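Gakolwood workshop pages
Gallery: wrist camera practice at the bench

Updated 31st March

These pages go with the bench rules for anyone running the Nilteo arm on timber work. The rules themselves are kept in the blue folder and on the shared drive, and they take precedence if anything differs. The gallery is for new starters and for people coming over from the Kusska line, where the camera is fixed to a post and most of what follows does not arise.

A wrist camera moves with the arm. What it records is only as useful as the speed, the light and the distance allow, and the operator sets all three. The rules on this page cover moving across a board, stopping to look, and keeping the record afterwards.

Travel and inspection are separate moves. A travel move takes the wrist from one place to another. An inspection move ends in a full stop, a settle time of 200 milliseconds, and then a capture. Pictures taken during travel are kept in the log but are not used to pass or reject a board. This has been the rule since October and it applies to every program, including old ones copied across from the Escobar cell.

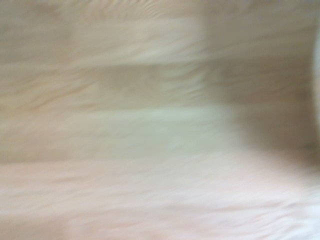

Pale wood under the wrist camera, with the grain drawn out into long streaks from left to right. Colour bands can still be told apart, but joints and knots can't be judged. Log only. The dark patch on the right is to be entered as "not identified".

Justinas Sakalauskas wrote in to ask why such pictures are kept at all. On his shift they were deleted at the end of each run, and he said the log was easier to search without them. He also felt that a new operator scrolling back through a job could take one for an inspection picture and sign against it.

The second point is fair, and the log now puts a T in front of every travel picture and an S in front of every settled one. The first we have left as it was. A travel picture gives the time and the arm position, and if there is a knock or a fault stop we want the whole run in order. Deleting part of a log by hand is not allowed on any shift.

Notes on speed

The travel limit over a board is 156 millimetres per second when a person is inside the marked area, and that includes someone leaning in from the side to clear dust. Outside that case the program speed applies. Do not raise the limit to make up time. If a job can't be finished at the set speed, tell the shift lead and the job will be split.

Slowing the arm down does not turn a travel picture into an inspection picture. We have had a few sheets come through with "slow pass, looks fine" in the result box. Those boards go back to the start of the queue. Only a settled picture counts, however slowly the arm was going.

Notes on light

Set the bench lamp before the first move and leave it where it is. If it has to be shifted, stop the program, shift the lamp, and run the reference board again. The reference board is the one with the stamped number 82 on the underside.

Glare on pale timber is a common cause of repeat captures. Turn the lamp down one step before changing the camera exposure. Exposure changes have to be written on the sheet with the old value and the new one, and your initials.

Shadows from the arm are allowed in a settled picture so long as they do not fall on the area being judged. If they do, approach from the other side. Most programs have a mirrored approach already saved under the same name with an M at the end.

Writing the caption

Every picture that goes on a job sheet gets a caption of one or two lines. Say what can be seen and stop there. If a shape can't be made out, write "not identified". Do not write "probably a clamp" or "should be the fence", even if you were standing next to it. The person reading the sheet may be deciding whether to run the arm through that space, and a guess in the caption reads the same as a fact.

Colour words are fine. Names of timber are only to be used if they are on the delivery note.

If a capture is no good, take another and keep both. The first one is marked R for repeated. There is no limit on repeats, but after three on the same spot the program should be stopped and the mount checked for play. Use the hex key on the hook, not the one in the drawer, which is worn.

Keeping the record

Logs are stored by job number. Settled pictures are kept with the sheet, and travel pictures are kept in the run folder under the same number. Job 2070 is set up as the pattern to follow, and its folder can be opened by anyone with a bench login. Please copy the layout and leave the contents alone.

Sheets without a signature are not filed. If the person who ran the job has gone home, the sheet waits in the tray until they are back. Signing for someone else is not accepted, even where both people were at the bench.

Questions about this page can be left in the comments box or put in the tray by the Nilteo controller. Changes to the rules are posted on the noticeboard first and added here afterwards.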